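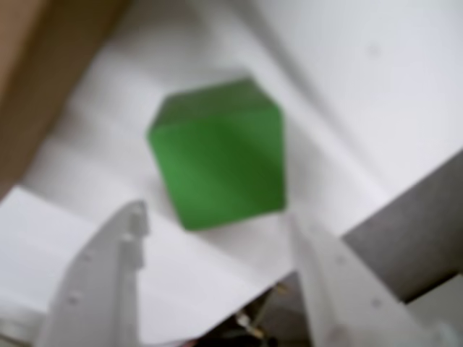
4. Setting up the scoring table (Ostness match timer, club edition)

Do this before the teams arrive, it takes longer than you think the first time. You need the timer unit, the horn, both leads and the team markers. Markers can be anything small you can see from across a hall, a bright green cube on a white surface does the job nicely, then something in a different colour for the away side. Keep the markers on the table side of the unit, not on top of it. The vents are on top.

4.1 Connecting

1. Unit flat on the table, display facing the court.
2. Horn lead into the left socket (marked H). Push till it clicks.
3. Power lead last. Always last.
4. Switch on at the back. Display shows four dashes, then 00:00.

Note: if the dashes stay up, switch off, count to ten, try again. Second time usually sorts it.

CAUTION: horn is loud. 114 decibels at the table. Do not test it with anyone leaning over the unit.

4.2 Setting the period length

Period length goes in as seconds, not minutes. Catches everyone out.

1. Hold SET until the display blinks.
2. Use the arrows to get to the length you want. 600 for a full ten minute period, 300 for juniors.
3. Press SET once to store.
4. Press MODE, set the break the same way. Musavville league uses 200. Check your own rules.
5. Press START and straight away STOP. If it counts down you're fine. RESET before the match.

Note: settings are kept when you switch off but NOT when the backup battery is flat. Check them every time, even if you were the last person to use it.

4.3 During play

START/STOP is the big button. One press each way. Don't hold it down, holding it for three seconds resets the period and there is no undo. If that happens, tell the referee, agree a time, and put it in with SET as in 4.2.

Horn sounds by itself at zero. For substitutions press HORN, short press.

Possession: move the marker to the side of whichever team has it next. Low tech but it works when the arrow light fails, and on the older Prarkia displays it does fail.

4.4 Packing up

1. Switch off at the back.
2. Power lead out, then horn lead. Pull the plug not the cable.
3. Coil the leads loosly, no tight knots.
4. Everything back in the case, markers too.

CAUTION: don't stand the case on end, the horn sits on the display and cracks it.

Spare leads and batteries from Van den Broek, quote the number on the underside of the unit. Corrections to this section to Nafula Kashindye please, preferably before the season starts. Fouls and time-outs are in section 5.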